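Kitchen tips from the robot open day at Jimcombe
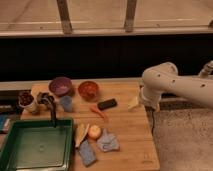 I went along to the Saturday session at the Prosholm workshop in Jimcombe expecting to stay half an hour and stayed until they closed at 4. The robot group there practices on play kitchens, and Cherry Mae Mercado, who ran the demonstration, spent most of her talk on how a counter should be laid out before the arm does anything. I wrote down what applies at home.

Clear a landing spot first. Before a pan comes off the stove or a bag comes out of the fridge, there should be a bare patch of counter big enough to take it. Mercado has her students pick the spot and say it out loud. At home a cutting board left empty does the job.

Tall things go at the back. Cups, oil bottles and jars belong along the wall. Reaching over a tall glass to get a spoon is how the glass gets knocked over, and an arm made of metal and an arm in a sweater sleeve do it the same way.

Turn handles and tips one way. Knives, spoons and peelers are quicker to pick up if they all lie at the same angle. Try it with the utensil drawer too.

Spread out cloths that you mean to use. A folded or bunched cloth is one of the hardest things for the arm to pick up cleanly, according to the handout. For people it is mostly a drying problem. Hang dishcloths by a full edge and they will smell less. I keep 2 in use and wash them together.

Leave finger room between bowls. If the rims touch, you end up lifting one and dragging the other.

Empty the sink before you start. You will want it for rinsing vegetables, and a colander won't sit flat on top of breakfast dishes.

Work in one direction. Food to wash on one side of the sink, washed food on the other, and scraps in a bowl.

The group's practice log was on the wall and stood at 953 tries for the month of August. Mercado said the early ones were mostly slow because things were put down wherever there was space.

The next open day has 20 places and you sign up at the front desk. Wear flat shoes, and park on the Maurya side of the building, where the door is.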